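Posted in: Lists > Home Automation > Chores
Subject: Re: laundry, again

> The Grollora people say folding is solved. 36 items in a row,
> and Kusura wants two units by September. Why are we
> still arguing?

Because 36 hand towels laid out flat is a towel demo. My laundry comes in a heap. Two things I'd want answered before Kusura signs anything.

1. Finding an edge. Both yellow fingers have hold of the peach cloth, and it's bunched up between them. Fine, but which part of it have they got? A corner, or the middle? 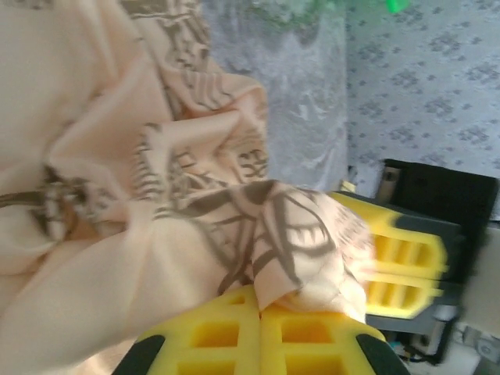 2. Big pieces. A white sheet with two compass roses on it, rumpled, and the fingertips are down in the folds. I'd shake it out from two corners – one gripper can't. Pultach quoted me 300 sheets a shift and never said who spreads them first.

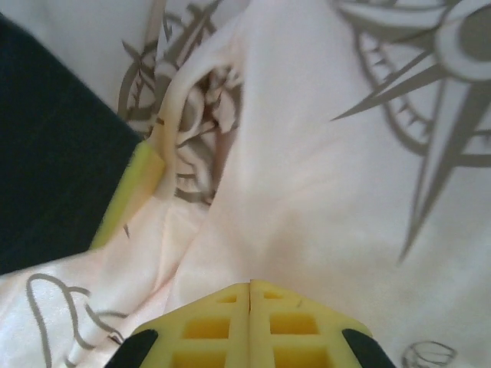
3. Price. Still waiting.

I'll keep folding my own for now.

2 replies | 0 shares

Recent in this list:
Haque arm, used, any good?
Dishwasher loading: results so far
Re: Re: sock pairing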